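Huvine House Residents' Association
Minutes of the Housekeeping and Furnishings Meeting
Held in the Gemley Room

In the chair: Gayan Munasinghe
Apologies: received from the representative of Corneo Cleaning

1. Minutes of the previous meeting
The minutes were approved with one correction. Under item 4, "second floor" should read "third floor".

2. Guest room carpet
The chair reported that the quote from Eichhorn for cleaning the gray carpet in the guest room came to $363, furniture moving included. Members asked whether the price covered the hallway. It does not. The quote was accepted for the guest room only, and the hallway was held over to June.

3. Floors and loose items
It was noted that paper and other small items continue to be left on the carpet between stays. The cleaning checklist will be amended so that floors are picked up before vacuuming – at present the two tasks are listed in the reverse order. Long cables are to be coiled and tied and kept away from the walking area. The purchase of 18 cable ties was approved.
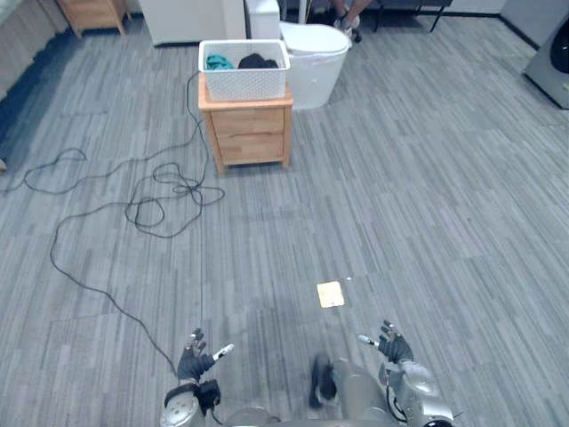
Page last changed: 14/04/2025

4. Nightstand and laundry basket
Members discussed the light wooden nightstand with two drawers and the white basket kept on top of it. One member proposed moving the basket to the closet shelf, as guests have asked for a clear surface for a lamp and a glass of water. Another felt that a basket in plain sight was more likely to be used. After discussion it was agreed that the basket may remain on the nightstand between stays, and that it shall be emptied and moved to the closet before each arrival.

The teal and black items in the basket are to be washed separately. Unclaimed laundry will be held in the office for four weeks.

5. Drawer liners
A request for new liners for both drawers was approved, with spending not to exceed $100 for all guest rooms. Gayan Munasinghe will place the order.

6. Other business
The key to the linen closet has been returned. A second copy will be cut and kept at the front desk – the sign-out sheet remains in use.

The meeting was adjourned. The next meeting will be held in June in the same room.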